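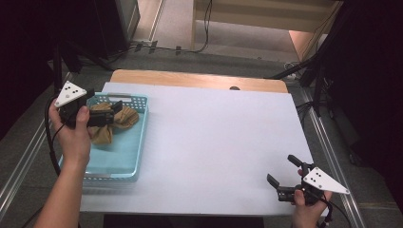 Ticket: Folding station, left hand gripper losing its pose
Site: Skilberg workshop, Carnis bench
Opened by: station operator
Status: Resolved, watching

Hello again, and thank you for picking this up so quickly last time! I'm afraid I have another one for you, and I'll try to put everything in one place so you don't have to chase me for details.

Since we moved the folding station over to the new bench in April, the left gripper keeps dropping its tracking when I reach into the basket for the next garment. The right one is fine. The left one is fine too, as long as I stay over the middle of the board, but once I go out to the left edge the position on the Drelow screen starts to wander, and then the session stops with "pose lost, left" and I have to park both grippers and start over. I had 9 of those this morning before I gave up and made coffee.

What I have tried so far:

Wiped both marker plates with a dry cloth. No change.

Swapped the cables at the hub, left for right. The fault stayed with the left gripper, so I don't think it is the port.

Restarted the Drelow software, and then the whole computer for good measure. It ran nicely for a bit and then did the same thing.

Moved the basket a little way in from the edge. Better, but it still happened when I turned my wrist.

---

Reply from support, 10:40

Thanks so much for the careful notes, they save us a lot of guessing. Swapping the cables was a good move. Two things to look at, please. First, push gently on the white plate on top of the left gripper and tell me if it rocks at all. Second, open the gripper camera view for the left side, bring the open jaws down on either side of a garment on the board, and hold still while you watch the width reading. I'd like to know whether the gripper itself is reporting properly while the pose is drifting, as those are separate signals and I don't want us fixing the wrong one.
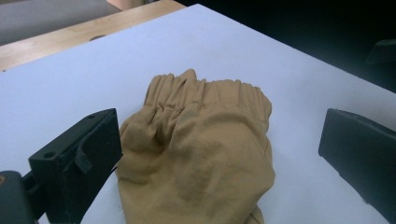

With the jaws open like that the width held at 65 the whole time I was waiting, and it came back to 65 after I closed on the waistband and let go again, so I think we can leave the fingers alone. I did it over the trousers or shorts or whatever you'd like to call them (the tan pair, they have been folded so many times I feel I know them personally).

The plate is another story. It does rock! Only a tiny bit, and I would never have noticed without pushing on it. There are 2 screws under it and one turned easily with my fingers.

---

Reply from support, 11:25

That sounds like our culprit. Please take the loose screw right out, put a small drop of the Tseng thread lock on it, and snug both down by hand with the short driver. Leave it to set while you have lunch, then run the left side calibration again from the beginning. The old calibration was made with the plate sitting wherever it happened to sit, so please don't reuse it.

---

Update from operator

All done, and the calibration passed on the second try (I bumped the table on the first, my own fault). I then ran 200 picks out of the basket, with the basket back in its usual spot over the edge of the board, and had no lost poses on either side. I also kept the left cable looped outside my forearm as I went, and it seems to pull on the gripper less that way.

I'll check both plates for play before each session and write it on the bench sheet. Could you send a spare pair of screws along with the next parts order, please? Leave the ticket open until they arrive, if that's all right with you.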